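Town wants a mural on the old Kuhlmann feed mill, thoughts on the three finalists?
Public Art & Murals > Local Projects
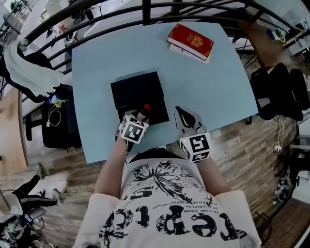
Light blue table, small bottle with a red cap, black box.

brickandprimer
OK so for anyone who missed it, the town of Fameck Falls has picked three finalists for the north wall of the Kuhlmann mill and the sketches are hanging in the library lobby until Friday. I went twice already! The wall is 85 feet long and it has been plain gray my entire life, so I am way too excited about this.

Quick rundown. Sketch A is the river one, all those overlapping blues with the herons coming out of the reeds. Sketch B is the portrait of the mill's night shift, done from old payroll photos. Sketch C is by Sławomir Wasilewska and it's the abstract one with the big grain shapes that turn into letters as you walk toward the bridge.

I'm team C all the way. Stand at the left side of the drawing and slide over slowly, the letters really do come together. Imagine that from the sidewalk!

tollhouse_ed
B for me. My grandmother packed sacks in that building for 11 years and there is not one thing in town with those people's faces on it. We already have herons on the water tower, the welcome sign and the bank.

Marnie_K
Ha, the herons. I like A more than you do, Ed, but I'll give you the herons.

What worries me about B is the brick. That wall drinks paint. Faces need fine edges and the lower third over there is so pitted that you'd lose somebody's mouth. Has anyone asked how they plan to prep it?

brickandprimer
Yes! I asked at the open house. The plan for all three is wash, patch, then a mineral primer, and the portrait would go up on panels of parachute cloth, painted indoors and glued on. So the pits matter less than you'd think. I've seen cloth murals up close in Travero and the detail on them is gorgeous, you can see individual eyelashes.

Marnie_K
Cloth on a north wall with our winters? Water gets behind one seam and you've got a flap by February. I helped patch the one on the Wumton bus station and it was miserable, we were up there with syringes of gel shooting it behind the bubbles. Paint straight on the wall or don't bother.

tollhouse_ed
Wumton went up over old latex that was already peeling. Different animal.

Marnie_K
Fair, the base was bad. Still wouldn't do it.

quietcorner22
Can I be the grump? I live across the street. 200 people get a postcard from the arts council and the rest of us hear about it from a poster at the library. I don't hate any of the sketches but I'm the one who'll be looking at it from my kitchen. C is a LOT of orange.

brickandprimer
Not a grump at all, you have the best seat in town and they should've knocked on your door. There's a comment box next to the sketches and you can write as much as you want, I filled both sides of the card. On the orange: the print in the lobby is under those yellow ceiling lights. Ask at the desk to see the paint chips, they have a binder. In daylight it's much closer to rust and it goes so well with the brick on the loading dock!!

quietcorner22
Did not know about the binder. I'll go look.

stencil_goblin
Coming at this as somebody who paints walls: C is the hardest of the three to pull off and also the one I'd most like to see. Anamorphic lettering on a wall that long has to be gridded from the exact viewing spot, and the downspouts will fight you the entire way. But when it works people walk back and forth in front of it like little kids. I love that stuff.

Also somebody please ask about the topcoat. A sacrificial anti-graffiti layer costs extra and it tends to be the first thing dropped from a budget. The flyer only lists $1000 for upkeep, which won't go far on 85 feet if they ever have to bring in a lift.

tollhouse_ed
Good point on upkeep. Is that per year or total?

stencil_goblin
Flyer doesn't say. I read it as total.

brickandprimer
I'll ask tomorrow when they open, and I'll ask about the topcoat too. Ed, would you be happier with C if the names of the night shift were worked into it? The letters already spell out the grain varieties, I don't see why a few couldn't be names.

tollhouse_ed
Names aren't faces. But it's better than wheat.

Marnie_K
I'd go for that over the cloth, for sure. Put it on a card and I'll put it on one too.

quietcorner22
Back from the library. The rust chip is nicer than I expected. The yellow next to it is not. Left a card saying so, and one saying they need to send postcards to our block.

brickandprimer
Yay, thank you for going! Which yellow, the pale one or the mustard?

quietcorner22
Mustard.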